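Home | Projects | Reports | Gallery | Contact

We use cookies to remember your settings and count visits. Accept | Manage cookies

Project Bustia: how our CPU swap robot learned to squeeze too hard

Final report, robotics stream
Posted Thu 13 June

So, my part of the Bustia project was meant to be the easy part. The rest of the group had the vision and the planning, and I got the hand. Close fingers, open fingers, don't drop anything. I even said in my proposal that I expected to be finished early and would help with the poster. I didn't help with the poster.

What follows is mostly about one fault, because it ate most of April and I think it's the most useful thing I have to pass on. The marks for this unit are split between the working demo and the write-up, and our demo was a bit patchy (more on that further down), so I'm putting my effort in here!

What we were trying to do

The task was to have an arm take a processor out of an old Dell desktop and put it back in. It's a nice test because it's fiddly in a way that picking up blocks isn't. The chip is flat, it has a metal lid on top and a thin green edge all the way round, and the socket wants it sitting dead level. If you come in on a tilt you can bend a contact, and then that board is finished.

We ran everything through Manzano, which is the control program our department keeps going from one year to the next. Manzano sends the gripper a target width and a force limit, and the gripper sends back its finger position and motor current. Those two readings were all I had to go on. We had no touch sensor in the fingertips. I asked for one and there wasn't the money.

The fault

For the first two weeks things went pretty well. Then one morning the gripper closed on a chip, reached the width I'd asked for, and kept going. Manzano said the grip was complete. The motor current kept climbing. I was watching the screen when I should have been watching the arm, and the first I knew of it was a small crack - not loud, sort of like stepping on a biscuit.

The chip had a chipped corner on its green edge. It was a dead one from the practice tray, thank goodness, so no harm to the budget. But if that had been somebody's finger in there, I'd be writing a very different report. We stopped for the day and I filled in the incident form, and our supervisor had me write out every command I'd sent that morning by hand. Tedious, but I found the first clue doing it.

Looking through the logs

Manzano had saved 1,067 grip attempts by that point. I went through them looking for any where the current kept rising after the "complete" message, and found 44. All of them were in the last few days. Before that, not a single one.

What had changed in those few days was the setting file. I'd swapped over to the one that the Dunside team used the year before, since they'd had a heavier gripper and their numbers looked more sensible than mine. Their force limit was written on a scale that stopped at 255. Ours went up much further. I assumed (you can see where this is going) that the program would read the scale from the file. It didn't. It read the number, decided it was out of range for a limit that low with the finger speed I'd set, and quietly went back to its own default, which was 2,375. So the limit I thought was there had never been loaded at all.

The reason only some grips went wrong is that most of the time the fingers met the chip squarely and the stall check kicked in before the force built up. When they met it a bit crooked, one finger slid, the stall check saw movement, and it let the motor carry on pushing.

I want to be fair to the Dunside file. It was fine for what they built. I was the one who copied it across without reading the comments at the top, which do mention the scale, in capitals.

Trying it on the board

Once the limit was fixed I went back to the processor and the open socket, with the load plate up, and worked at slow speed with a hand on the stop button.
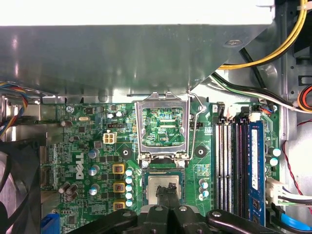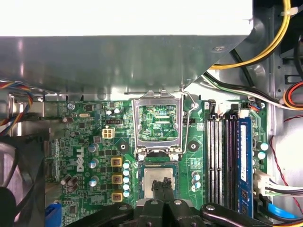 Why not have the program refuse to start when it throws a setting away, came the question from Valleck, the group that had the bench after ours, and would we have noticed any sooner if it had? Yes to the second part, straight away. As for the first, I'd never thought of it. I'd spent all my time making the grip gentler and none making the program fussier. Their view was that a safety limit that can disappear without a word shouldn't be called a limit, and they said it with a fair bit more colour than that.

So that went on the list, and it turned into the best change in the whole project.

What I changed

First, Manzano now stops with an error if any force setting is out of range. No default, no carrying on. It was a tiny change and I was nervous about touching shared code, so I had it looked over twice before it went in.

Second, the program reads the limit back from the gripper after sending it and shows it in big numbers on the start screen. If what comes back isn't what I sent, the arm won't move. This caught me out within a day, when I'd left the old file open in another window and saved the wrong one. Very annoying and very satisfying.

Third, I added a cut-off based on current alone. It doesn't care about finger position or whether something is sliding. If the current goes over the line for longer than a blink, the fingers open. My first version opened them all the way, and fast, so a chip being carried would simply be flung. Now they only back off until the current drops, and then the arm waits for a person.

The last change was a rule for us. Whoever runs the arm watches the arm, and somebody else reads the screen. We'd all nodded at that in the safety talk and then not done it, me least of all.

How it went after that

Better, but I'd be fibbing if I said it was solved. The runaway squeeze never came back in testing. What I got in its place was the gripper giving up too easily, because the new cut-off is touchy and a crooked grip sets it off. On demo day it stopped and asked for help more often than I'd have liked, and each time I had to walk over, straighten things up and press go again. We lost marks for that. I'd still pick it over the other kind of failure, and our marker did write a kind note about it in the margin.

I also never sorted out the real reason for the crooked grips. My guess is that the arm's idea of where the chip sits is off by a hair, and it gets worse the longer the arm has been running. I tried to test this on the last weekend but I'd already promised the bench to Valleck and only got a couple of hours. The readings I have from then are too messy to show anyone.

If you're taking this over

Read the comments at the top of any setting file before you use it. Keep the practice chips and the good chips in separate trays with labels, as we very nearly mixed ours up. Check the colour of the status light against the screen too, because ours lagged behind by a second or so, and I lost an afternoon believing it. The stop button on the left side of the bench sticks a bit in cold weather and I've reported it, but please test it at the start of every session anyway.

And ask for the touch sensor again. I've left my quote and the email chain in the project folder under "wish list", along with the log of the 44 bad grips and a short script for finding more of them.

Recent reports

Dunside: lifting a heavy gripper on a light arm
Valleck: sorting screws by sound
Manzano setup notes for new students
How to fill in an incident form
Booking a bench over the winter break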